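Visit to the Lakatos water treatment plant, Dronovmont

The Dronovmont works opens to the public twice a year, in June and again in the fall. I took the Wednesday afternoon slot. Groups are kept small and the walk lasts 50 minutes, starting at the raw water intake and ending at the outlet main.

Intake is from the Imden reservoir through two screened ports at different depths. Operators switch to the lower port when algae build up near the surface. The coarse screens are raked automatically. From there the water goes to a flash mixer, where coagulant is dosed, and then to the flocculation basins. The paddles turn slowly enough that you can follow a single blade all the way around. Floc was well formed by the third basin – dense, pale brown and settling quickly in the sample jar the guide passed along the railing.

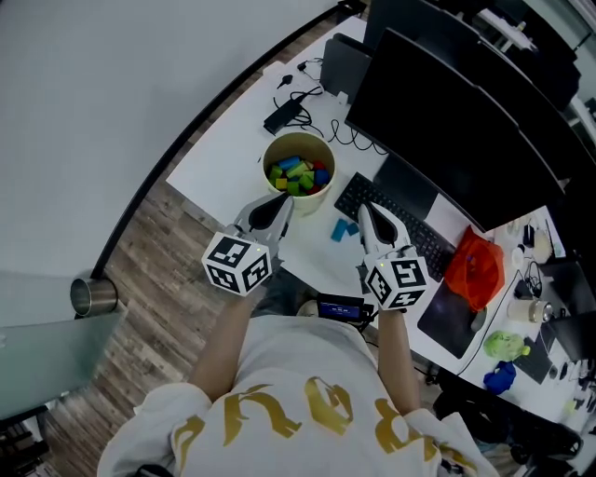
Does the plant soften the water?

Hardness is left as it comes from the reservoir. The source is fairly soft already, and the only adjustment is a small lime dose at the end of treatment to raise the pH and limit pipe corrosion.

The filter gallery was the best part of the tour. The rapid gravity filters use anthracite over sand, and one was taken out of service so we could watch a backwash. Air scour comes first, then a combined air and water phase, then water alone until the overflow runs clear. Each filter is washed every 50 hours, or sooner if head loss reaches the set limit. The wash water goes to a holding tank and the clarified part is returned to the inlet.

Valve actuators in the gallery are by Stevora and are newer than the pipework they sit on. The old handwheels have been left in place for manual operation. Labels are clear and match the printed flow sheet given out at the gate, something I can't say for the last plant I visited.
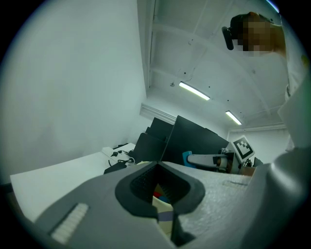 Disinfection is by UV followed by a low chlorine residual for the network. The contact tank holds 4000 cubic meters and is baffled to prevent short-circuiting. It is covered, so there is little to see except the access hatches and the sampling line. The online analyzers are in a small room next door, and the readings are repeated on a panel by the door.

Sludge handling was skipped for lack of time. The flow sheet shows a thickener and a belt press, with dry cake trucked off site.

Practical notes: flat shoes are required and the gallery stairs are steep. Parking is at the lower gate. Bring a jacket, as the gallery is cold even in summer. Booking for the fall dates is by phone only.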